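To: Tevness-Neighbors list
Subject: Re: [Tevness-Neighbors] Shared tools for the Fletmont building

Hello all,

I answer below to the message about the shared tools, because I was asked for my opinion and I promised to write it before the end of September. I am sorry that it is long. I tried to put the quoted parts next to my answers, so you can skip what is not interesting for you.

> I think we should stop lending the tools between apartments and
> make one common set, kept in the basement. Every household pays
> the same. Then we don't need to ring at each other's doors at
> 7 in the evening to ask for a screwdriver.

I agree with the common set, but I don't agree with the basement. In the building where I lived before, in Katona, we had our tools in the basement for two winters. The air was humid there and the pliers became stiff. Also the door has a heavy lock, and our older neighbors do not like the stairs. I would prefer the closet on the ground floor, next to the mailboxes. At the moment it has only the old paint in it, and the paint must go away in any case.

> What should be in it? I would say only hand tools. Power tools
> are another discussion.

Yes, please, only hand tools. If we include a drill, we must also talk about who pays when it breaks, and about noise, and then we will still be writing to each other next spring. For small repairs in an apartment a simple household set is enough: a hammer, pliers, a tape measure, screwdrivers. It should be a case where each tool has its own shape in the plastic, so one look is enough to know if something is missing. With a loose bag this is not possible, I know it from Katona also.

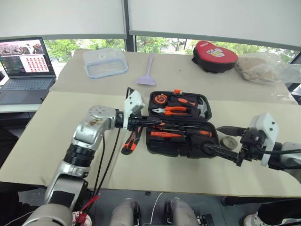
Money and rules

> I calculated 200 for everything, including a lock.

For me 200 is too much. A set of usual quality can be bought for less than 100, and a good lock is not expensive. I would keep the other part for replacing what gets lost. I looked in the hardware store on Miden Street, and they told me that they exchange a broken tool if we have the receipt, so somebody should please keep the receipt in a safe place and not in the case.

About the rules, I propose to have very few:

- Write your apartment number and the day in the notebook when you take something.
- Bring it back in 2 days. If you need it longer, write it in the notebook.
- If it breaks, say it. There is no fine.

I would not like a deposit. It makes borrowing complicated, and the person who has to hold the money will get tired of it.

> Should the tenants who stay only for some months also take part?

In my opinion yes, but they should pay only a part. Maybe they need the tools more than we do, when they move in and have furniture to put together. When I came to Tevness I had one knife and one spoon, and I borrowed everything else.

One more question, a little outside of the subject: does anybody know if the closet light is repaired? Last time I pressed the switch and nothing happened.

Please write your answers to the list and not only to me, so that all can read them.

Kind regards from the third floor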